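Pikero Table Balm: a long summer with one small tin
Reviewed by Philomena Nyarko, 10/8/18

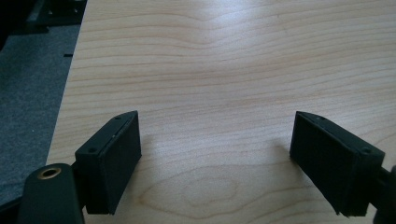
A pale wooden top with the light on it, and plenty of wavy grain.

I came to the Pikero balm by way of a disappointment. For years I used the Fovetti spray, which smells lovely and leaves a smear you can write your name in, and I had more or less decided that all polish was much the same. Then my sister came to stay, took one look at my dining table and posted me a tin of this when she got home (she is like that, bless her).

It's a 285 g tin, and it looks very small when you've been used to a 500 ml bottle. Don't be put off! A scrape the size of a hazelnut does half my table, which seats 4 comfortably and six if everyone likes each other. You warm it on a soft cloth, work it along the grain and leave it while you have a cup of tea. Then you buff, and buff a bit more. My arms knew all about it the first time.

The finish is a gentle one. If you want a hard, glassy shine you'll be happier with the Bonsu wax, though I found that one went on like cold butter and I was picking crumbs of it out of the corners for days. Pikero sinks in nicely and the smell, something between oranges and a church, has gone by bedtime.

Now for the grumbles. The lid is a menace. It has no lip to speak of, and I've ended up using the handle of a teaspoon every time. The instructions are printed in tiny gold letters on cream, so I had to take them to the window. It also did very little for an old mug ring on my sideboard, although the tin does say "helps with marks". Two goes made it fainter and a third made no difference at all.

I bought my second tin from Zekow, where the postage was cheaper, and it came well wrapped with a square of cloth tucked in. I've used it on the bookcase, the hall stool and the arms of my mother's rocking chair, and I'll be doing the bedroom drawers at the end of August if the weather stays cool enough for all that rubbing.

Four stars from me, and it would be five with a better lid.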